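I have been running the Staver simulation package for most of February, and these are my notes on it. Staver is sold by Rostus as a desktop tool for testing grasp and placement programs before they go to a real arm. I paid for the single-seat license. Rostus doesn't know I'm writing this.

My reason for buying it was narrow. I write pick routines for awkward household shapes, and I wanted something that would let me change a grasp angle, rerun, and look at the contact without booking time on hardware. I had been using Ngata for this. Ngata is fine on boxes and poor on anything with a handle.

**Setup**

Installation took one evening. The installer asks for a solver choice up front and doesn't explain the options. Pick the default. The other one gave me interpenetration on thin parts, and I lost a couple of hours blaming my own meshes. The stock room is two white tables and pale walls, and I left it as it came apart from the imported mug.

Programs can be written in the built-in editor or sent over a socket. I used the socket. The message format is documented on a single page, and the page is correct.

**The mug test**

My standard test is a small mug with a loop handle. The arm picks it near the rim, lifts, holds it tilted over the table, and sets it down again. The hold is the part I care about. A bad contact model shows up there as creep. 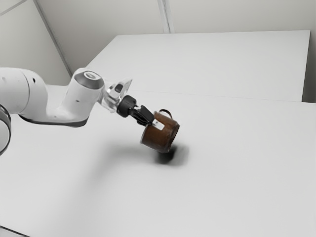

*The hold pose, mug clear of the table, default lighting.*

I ran the hold 20 times with the stock friction values. The mug stayed within my tolerance on all but 5 of them. In those five it rotated slowly about the contact line, and every one was a run where I had moved the approach point further toward the open end. That matches what I see on hardware, so I count it in Staver's favor. Ngata holds the same mug rigidly whatever I do, and so it tells me nothing.

Step time matters more than I expected. At the coarse setting the fingers buzz against the rim and the force readout is useless. At the medium setting the readout settles within a few steps. The fine setting changes nothing I could measure and costs over 20 minutes for a full batch on my machine.

Shadows are soft and fall where they should, which helps when judging height by eye. There is a numeric clearance readout as well, but it measures from the object's origin and not its lowest point. For a tilted mug those are different numbers. Rostus should fix this or label it.

**Meshes and materials**

Part of the price goes to the scanned object library, sold under the name Brakimar. I was skeptical. Etenesh Ambaye, who reviewed my Ngata notes last year, told me to zoom in before complaining, so I did. 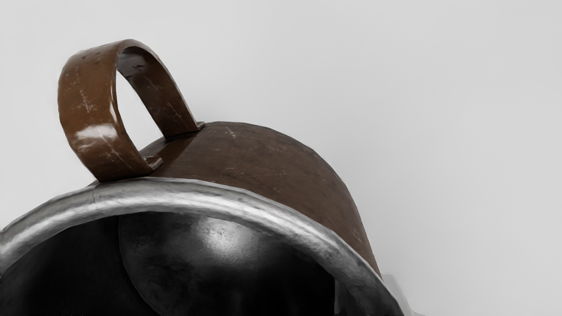
*Close view of a Brakimar vessel: strap handle, tabs, rolled rim.*

The surface wear is better than I need. There are scratches on the handle band and small dents along the rim. None of that affects a grasp, though it would matter to anyone training a vision system on the renders. The geometry is what I checked. The handle is an open loop you can get a finger through – in many libraries the gap is closed off in the collision mesh even when the visual mesh shows a hole. The interior is hollow in both meshes too.

The collision mesh is coarser than the visual one along the rim. You can raise the resolution per object, in a menu three levels down. I set it to 6 and left it there.

**Complaints**

- Undo does not cover camera moves.
- The log file is overwritten on every launch. Copy it out if you want it.
- Grip force is entered in newtons and plotted as a percentage of maximum.
- Support answered my first ticket the same afternoon and has not answered the second.

**Where I've landed**

I am keeping the license and dropping Ngata when it comes up for renewal. If your parts are all boxes, the cheaper tool will do. Next I want to try the two-arm mode, which needs a separate key that I haven't bought yet.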